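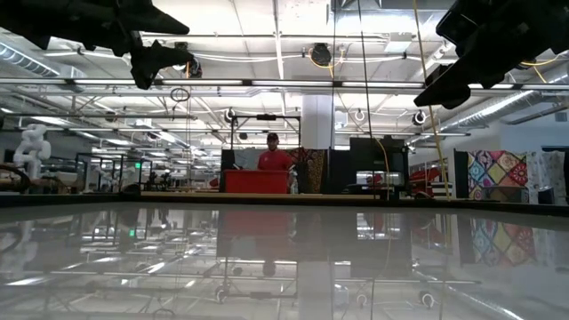

**Do longer fingers make a gripper better at picking up cloth?**

They make it easier to see what you're doing and harder to do it well. A long finger slides under a hem nicely, but every bit of slop in the wrist shows up at the tip, and cloth punishes slop.

I've been wanting to write this one up for weeks! Ewan Costigan and I finally got through a proper side-by-side of the fingers we keep arguing over, and I came away with a different favorite than the one I walked in with. I'd been a long-finger person for years. Ewan likes them short and stubby and has said so at every possible opportunity.

We had three sets to try. The Catlow fingers are the long tapered ones, the kind that look terrific in a catalog. The Isine pair is shorter and blunter, with a soft pad you can peel off and replace. And then there's Ewan's own print, which he calls the Lockyer after the street he lives on, and which has been redesigned so often that neither of us is sure what version we're on. (The file name ends in "final_b_new". Draw your own conclusions.)

The task was the same all the way through: two arms, one piece of cloth on the table, take a corner in each hand, lift, fold in half, let go. I drove for the first half and Ewan drove for the second, so that my bad habits wouldn't all land on one set of fingers. We did 40 folds per set. I'd have liked more, but I also like dinner.

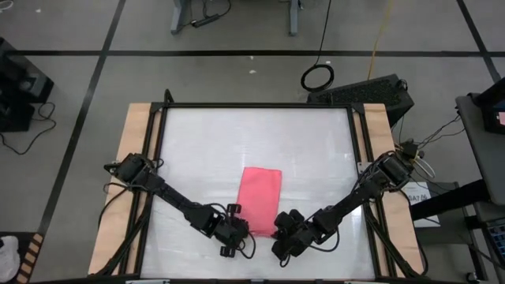
*Bench Notes, No. 5*

Cloth is such a good test. A block will forgive you for coming in crooked, and a cup mostly will too. A flat piece of fabric gives you almost nothing to hold, so you're either pinching up a little ridge or trying to get a fingertip underneath the edge, and those two moves want completely different hardware.

For getting underneath, the Catlows were lovely. Come in low, slide, close, done. I had a run near the start where I didn't miss a corner and I was already composing my victory speech. Then we got to the fold, where both hands have to come close together in the middle, and it all got crowded. Long tips need a lot of room to turn. I knocked them together 4 times, and after the last of those the left one had a twist in it that I could feel in every grasp from then on.

The Isines were the opposite. Sliding under an edge was a chore, and I swore at them a fair bit. But pinching! You press down, close, and the pad gathers up a neat little fold and hangs on to it. They let go cleanly as well, which I hadn't thought to care about until I'd spent an afternoon shaking fabric off a sticky fingertip. With both hands near the center I could relax, and I noticed I was driving faster without meaning to.

Ewan's Lockyers landed in between, with one annoying fault: the inside face is a touch too smooth, so the cloth creeps out during the lift. We put a strip of grip tape on them and they were like a new part. He's reprinting with ridges now and is being very calm about it, by which I mean he's sent me nine messages.

A few things I'd tell anyone setting up something similar:

- Check how the fingers meet before every session. Ours drifted, and a gap at the tip that you can barely see is plenty for thin fabric to slip through.
- Tie your wires with the joints at the far end of their travel. I had one too tight and blamed the controller for it.
- Get a camera view from above if you can. From the side I kept misjudging how far apart the tips were.

On controllers, we ran everything through the Reltico box, and I've got no complaints. I turned the smoothing down a notch for the pinch grasps and left it alone otherwise. Digby McPhee wrote to me in October to say that I should try it with smoothing off entirely, and I did, for one fold. Digby, your hands must be steadier than mine.

So the Isines are staying on for the moment. The pads are the open question. Digby reckons his lasted 2,000 grasps before they went shiny, and I'd like to see if mine get there with heavier fabric. Next up is a dish towel, which has a thick stitched hem and ought to suit the Catlows much better, once I've straightened that left finger or ordered another. If you've tried a mixed pair, long on one side and short on the other, please write and tell me how it went. Ewan thinks it's a silly idea and I very much want to prove him wrong.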